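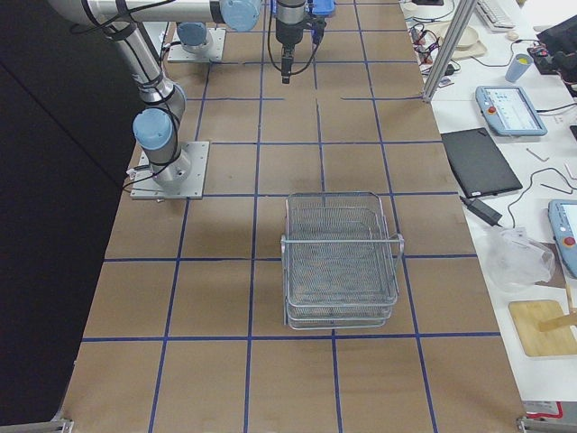

How to Paper and Grid a Work Table (and What You Can Skip)

Search for ways to protect a work table and you'll be told to buy a silicone mat, a cutting mat, or one of those roll-out covers with the ruler printed along the side. I've had two mats from Dollura and both of them curled at the corners by October. Kraft paper and blue painter's tape do the same job. I have my doubts about plenty of the advice that goes with them, though, so I'll say where I think it's rubbish.

What you need

Brown kraft paper, wide enough to cover the top or close to it
2 rolls of blue painter's tape
A tape measure
Scissors

The guides also list a chalk line, a laser level and a burnishing tool. I've never used the last one and couldn't tell you what it adds.

Laying the paper

Clear the table and wipe it down. Roll the paper out lengthwise and leave it for a while with something heavy on each end. People claim that ironing kraft paper on low gets rid of the folds. I tried it on a length of the Alesska stuff and got flatter folds. If your table is wider than your roll, run two lengths side by side and put the seam down the centre, where a line of tape is going to sit anyway.

Tape the edges down, pulling gently. Pull hard and you'll tear the paper near the tape, and then you're patching before you've started.

Marking the squares

Start with the long centre line. Measure in from both sides at each end of the table, make a small pencil mark, and run the tape from mark to mark in one go if your arms allow. Then do the first line across. Everything else is measured off those two. 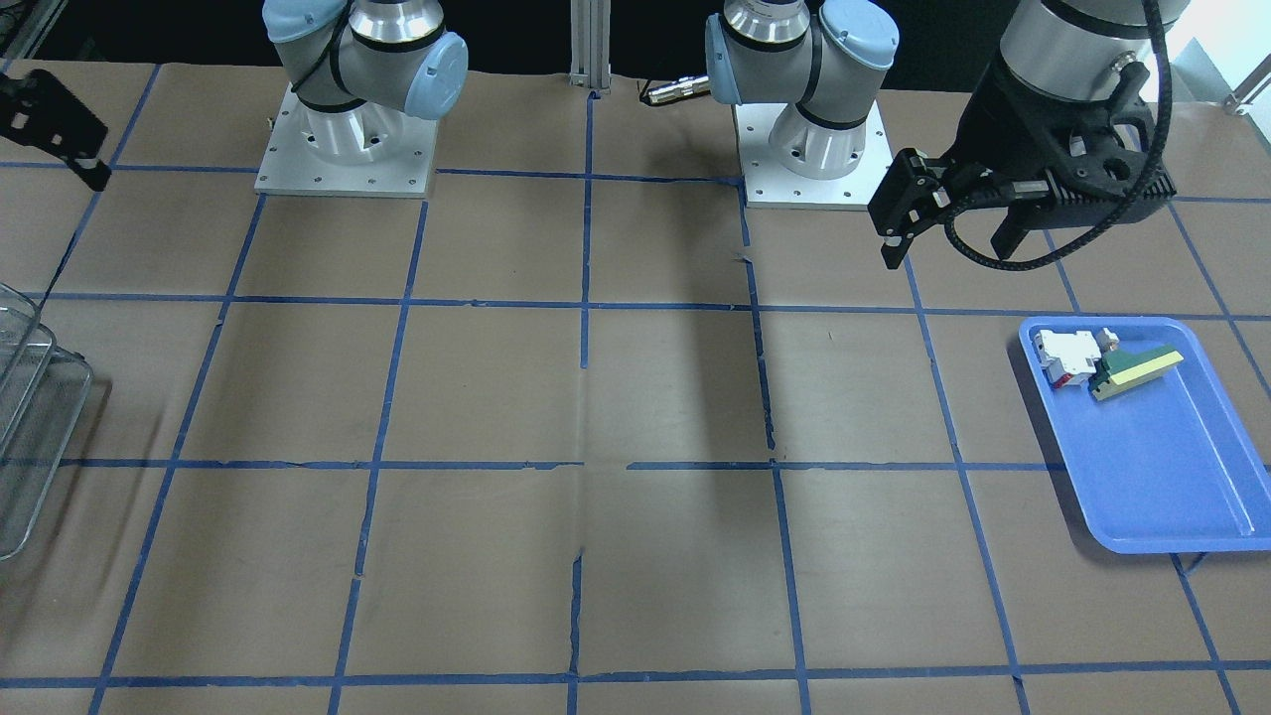 Centre line and cross lines on brown paper. The pieces don't quite line up where they join near the middle.

A join like that can stay. The Illville craft forums will have you peeling it up and starting over, but painter's tape lifted off kraft paper usually takes a layer of the paper with it, and then you've got a fuzzy strip that shows more than the crooked join did. If you plan to measure off the lines, fix it. If the grid is only there to help you lay things out in order, leave it be.

Keep the squares big. Small ones look terrific until you put a basket or a tray down and it covers four of them.

Creases, tears and other complaints

You will have creases. The Dabbas heavyweight paper is sold as "lies flat" and I'd want to see that on a table longer than a desk. Overhead light makes every fold look worse.

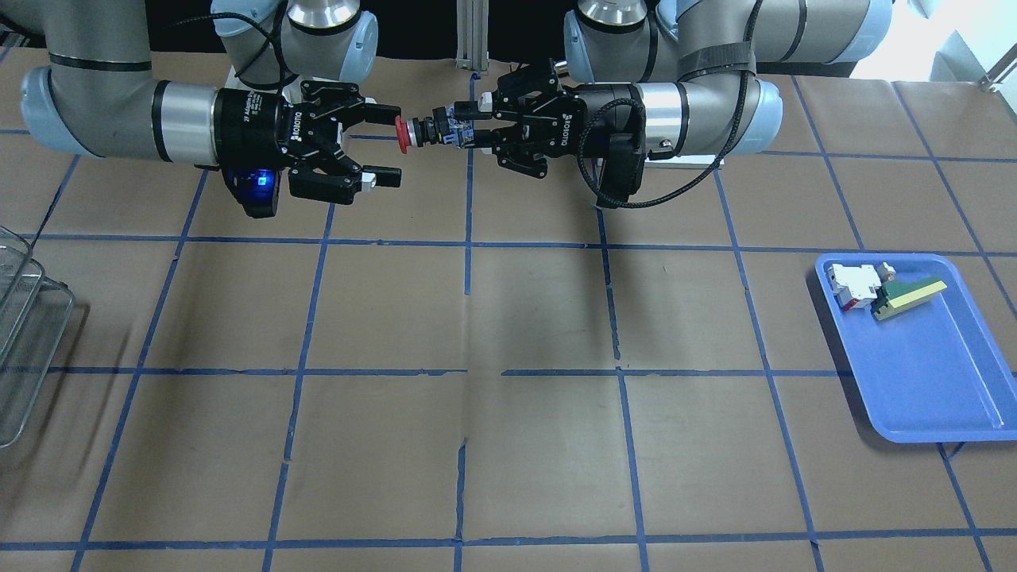 Creases, a faint seam and a small jog in the tape near the centre.

Torn tape ends bother some people. Cut them with scissors and they'll be neater, at the price of a slower job. I tear mine.

When to replace it

Change the paper when it rips or gets greasy. Monthly schedules strike me as a good way to sell paper. If only the tape has lifted, press a fresh strip straight over the old one and carry on.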